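5 October 2020

Shop from late morning until they wanted the lights off. Severino Carretero had the lathe running for most of it, so I wore the ear defenders and got more done than usual.

Started with the shoulder. The horn screw had backed out again, second time since I rebuilt the joint. Cleaned the threads, put in a drop of medium threadlocker, left it an hour. While it cured I rerouted the elbow lead, which had been pinching between the bracket and the servo case at full extension. It now has a loop of slack at each joint and no tension anywhere in the range I use. The loops look untidy. I can live with that.

Supply next. Yesterday's resets were brownouts, as suspected. Put the meter on the rail and stepped the shoulder and elbow together: the voltage dropped far enough to take the controller down with it. Moved the controller to its own regulator and left the servos alone on the big supply, grounds common. Ran the same step 13 times, no reset. Should have been wired that way from the beginning. It's even in my own notes from last November, underlined.

Then calibration, which took the rest of the afternoon. The base servo has a dead band I can feel by hand. Approaching a target from the left and from the right gives two different resting positions, and at full reach the difference is enough to miss a square. Options as I see them:

Replace the servo. Not this month.
Always approach from the same side, overshooting and coming back if needed.
Put a separate encoder on the base axis and close the loop properly.

Took the second one. It costs a little time per move and six lines of code. Every base move now finishes clockwise. Raw position for column 1, row A went in at 659, and it came back to 659 on the readout after each trip, which says the sensor agrees with itself and nothing about where the fingers are. For that I used a pencil held in the gripper and a sheet of graph paper. Spread is now under the width of the pencil line for the near rows. Row C is worse, being the longest reach, and the arm sags there. Added a fixed lift offset for that row until I think of something better.

Rosimeire Araújo came by and read through the move code over my shoulder. She found that I was interpolating each joint separately with no common end time, so the elbow arrives first and the gripper swings through a low arc before the base catches up. That explains the block I knocked over last week and blamed on the bench. Changed it so the slowest joint sets the duration and the others scale to it. Paths are now smooth enough to watch without a hand on the switch.

She also asked why I label the squares when the software uses indexes. Answer: I type the moves by hand while testing and I make fewer mistakes with A2 than with index 1. The arrow strip is the pickup lane. Blocks get fed up it to the far end and the gripper takes them there, always the same point, so only one pickup pose has to be taught.
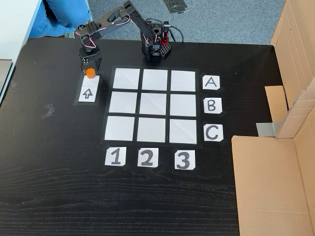 Pickup pose is taught as two points, hover and grasp. Hover is fine. Grasp needs the wrist vertical to within a few degrees or one finger lands on top of the block. I set the wrist as a function of shoulder plus elbow and stopped adjusting it by hand. The gripper closes to 240 counts, and I want a stall check there so it doesn't cook itself squeezing something solid. Not written yet.

Cardboard on the right side stays for now. The gray tape is holding.

Log file stands at 1,021 lines, mostly joint positions I don't need. Turn the logging down before the next session and keep only commanded versus read at the end of each move.

For next time:
Stall check on the gripper.
Sag in row C: measure it with a real load, then decide between a lookup table and a spring on the shoulder.
Shoulder horn screw, check for creep after the threadlocker.
Ask Severino about turning a brass bushing for the base. He has an offcut the right diameter.
Full nine-square run, all placements from the one pickup point, no typing in between.

Swept up, signed the sheet, left the controller on the shelf with the supply unplugged.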